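Fadlow workshop – sorting bins and small clear-out
2018-05-29

These pages cover the bins and trays we kept back when the Fadlow store was emptied. Most of the stock went to Ploreck in October. The 14 metal bins stayed, along with a box of household bits that nobody had listed.

The bins are plain, heavy things with tall sides that slope inwards. All of them have seen use. Paint has gone from the inner panels in places and the floors are scratched, the worst of it towards the middle and front.

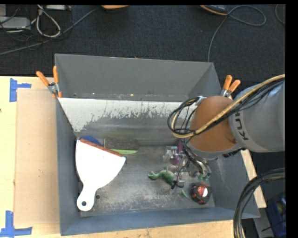 Household bits were sorted a bin at a time. Dustpans and toys were mixed in together, so the first job was to separate them. Anything cracked went out. The rest was wiped down and put on the shelf by the door.

Grit collects along the back of a bin and is awkward to reach with a cloth. A stiff brush does it – a narrow one is best.

Six of the bins are going to Zolter, and the others are for sale at 40 pounds each. Collection only, as they are too heavy to post. Lids are not included.

Next page: shelving and trestles, 11 pictures.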